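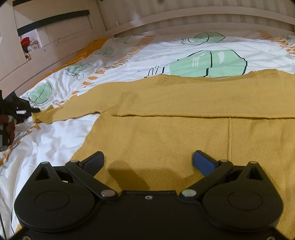
Hand gripper with the blue pads open, over the mustard knit.

Sunday, started 10:20

Today I want to finish the purchase list for the garment work, so that the order can go out before the Waltedham budget closes in December. We have 3000 pounds for this line and it will not become more. I asked again on the phone and the answer was the same.

The list was too long last time. I have made it shorter in the following way:

- grippers, hand-held, same type as now: 2 pieces
- spare finger pads, blue, one bag
- pivot pins, one bag
- second charger
- table lamp with adjustable arm (maybe)

The grippers come from Vultari. Arsenault has also sent an offer, and the unit is cheaper, but their fingers are of hard plastic and we would have to glue on our own pads. We did this once with the older tool and the glue gave up after a few days of knitwear. I do not want to spend evenings on that again. If somebody has a better experience with glue, please write it in the margin.

The Vultari offer is 2867 for everything in the list except the lamp, with delivery included. VAT is also inside, I checked the small text twice. This leaves a small rest which is not enough for a good lamp, so the lamp moves to the next list unless Kuredbridge can lend us one.

One open point is the arm. The full plan was to rent a small robot arm from Kuredbridge for a month, to replay the folding on a real machine. They ask 460 per week, insurance not counted. With the grippers bought this is clearly impossible from the same line. I see two ways: ask for the rental under "services" and not under "equipment", or wait with the arm until spring. I prefer the first, but the form for services must be signed in another building and this takes time.

Note about pads: fine knit is the material where the pads matter most. With the thin stockinette the fingers like to take two layers when I want only one, and the openwork parts need care because an edge of the pad can go into an eyelet. For this reason I have put the spare pads near the top of the list. Please do not delete them to save money, as happened in the previous order. 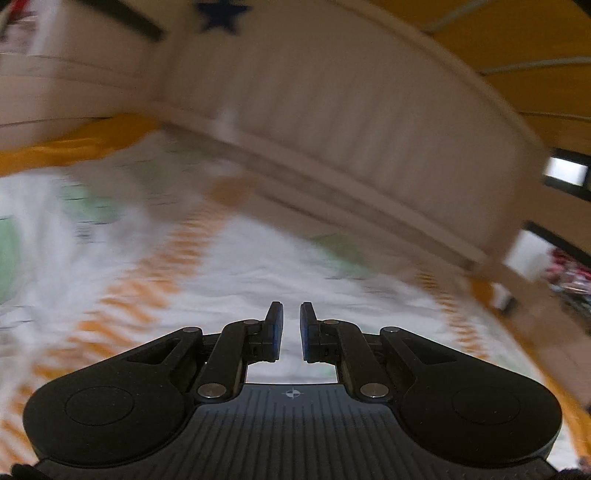 **Category: purchasing / open questions**

1. Does the Vultari price include the carry case? The offer says "set", and in the catalogue the word "set" is used for both versions. To ask.
2. Delivery time. They write "about four weeks", which can be too late for the closing of the budget if the invoice arrives only with the goods. I will ask for the invoice in advance.
3. The new pivot pins have to fit our present linkages. The drawing in the offer is too small to read a diameter from it. I will measure one of ours with the caliper and send them the value.
4. Storage. The shelf is full, and two more tools with chargers need a place with a socket near to it.
5. Arsenault should get a polite refusal. They answered quickly and we may need them for other parts.

14:45. Wrote to Vultari with points 1 to 3. Asked Kuredbridge for the lamp and for a written price of the arm, insurance shown separately. The draft order is in the shared folder, please read the delivery address, the old one is still in the template.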